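Jostby Disassembly Cell: Frequently Asked Questions

Last updated February 27, 2020

These answers cover the desktop computer cell at the Stokton site. They are for operators and for the maintenance shift. If something is not covered, write it in the cell logbook and it will be added at the next update.

What does the cell do?

It takes opened desktop computers and removes parts for resale or sorting. An operator takes off the side panel at the bench, clamps the case on the fixture and starts the job. The arm removes memory, loose cards and whatever else is enabled for that model. Anything it can't do goes back to the bench with a ticket.

Who is allowed to start it?

Anyone who has signed the Trorita sheet for this cell. The sheet for the old Lacerda cell does not count, because the stop circuit is different.

What do I check at the start of a shift?

Check the emergency stop buttons, the light curtain and the air pressure. Wipe the fixture pads. Look at both gripper fingers with a flashlight and run a cloth along the inside faces. If the cloth catches, the finger has a burr and needs to be changed. Then run the homing routine with no case on the fixture.

How often are the fingers replaced?

Every 800 cases, or sooner if they fail the cloth check. The counter is on the maintenance screen. Reset it after you change them and not before. In January two shifts each reset it without a change, and we ran a worn pair for most of a week.

How do I change the fingers?

1. Send the arm to the service position and lock out the cell.
2. Close the air valve and bleed the line.
3. Take out the finger screws. Keep left and right apart, as the two are not the same.
4. Clean the seats with a dry brush. No solvent.
5. Fit the new fingers and tighten the screws by hand, then with the preset driver in the red case.
6. Open the air, unlock, and run the finger check before you load a case.

If the finger check fails twice, take both fingers off and look for grit on the seats. That has been the cause nearly every time.

How is the wrist camera cleaned?

Use the lens cloths in the cabinet, once per shift. Don't blow shop air at it - there is oil in the line and it leaves a film. After cleaning, run the target card on the fixture. The error has to come in under 9 on the screen. If it is higher, clean again, and if it stays high, call maintenance. Do not adjust the camera mount yourself.

When does the camera need a full calibration?

After any collision, after the mount has been loosened, and every 14 days regardless. It is a maintenance job and the cell will be down while it is done.

Why does the arm stop above the case and wait?

Usually it can't match what it sees to the stored model. The common reasons are a cable lying over a memory slot, a case clamped the wrong way around, or glare. Push cables aside at the bench before you load. Check that the lamp covers are on.

Do coolers have to come off first?

Yes. The heat sink is removed at the bench, together with its fan if it has one. The arm needs the space beside the socket to get to the memory latches. Leave the processor in its bracket with the lever down. The power supply stays in at this stage and so do the drive cages.
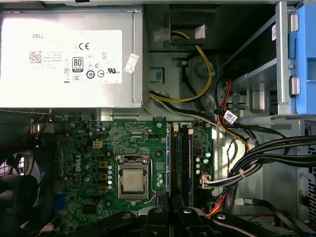

Unplug the wall cord before the case ever reaches the bench, and let the unit sit for the time given on the bench card. Nobody opens a power supply in this cell. They go out whole to the electrical bin.

What about the wire bundles?

Leave the factory ties on. Cut ties let the bundle spread over the board, and the fingers then pick up wire along with the memory. If a bundle won't stay clear, use one of the soft clips from the tray and take it back when the case comes off.

The finger pads are slipping on the memory modules. What now?

Check the grip setting first. It should read 275 for memory. Someone may have left it on the setting for cards, which is too low. If the number is right, clean the pads with a damp cloth and dry them. Change them if they look shiny and smooth where the texture should be.

Can I help the arm by hand when it gets stuck?

No. Press stop, wait for the light to go amber, and open the gate. Release the gripper from the panel, never by pulling on it. If a module is half out of its slot, close both latches gently and send the case back to the bench.

How do I add a new computer model?

Fill in the model form and leave one opened case on the blue shelf. Teaching usually takes an afternoon. Until it is done, that model is taken apart by hand.

What goes in the logbook?

Stops that needed the gate opened, finger and pad changes, camera errors and anything you heard or smelled that seemed wrong. Put the case ticket number next to it. "Arm stuck" with no ticket can't be followed up.

Where are the spare parts?

Fingers, pads and lens cloths are in the gray cabinet behind the cell. Air fittings and the spare camera cable are in the maintenance cage. If you take the last of something, put its card in the order box the same day.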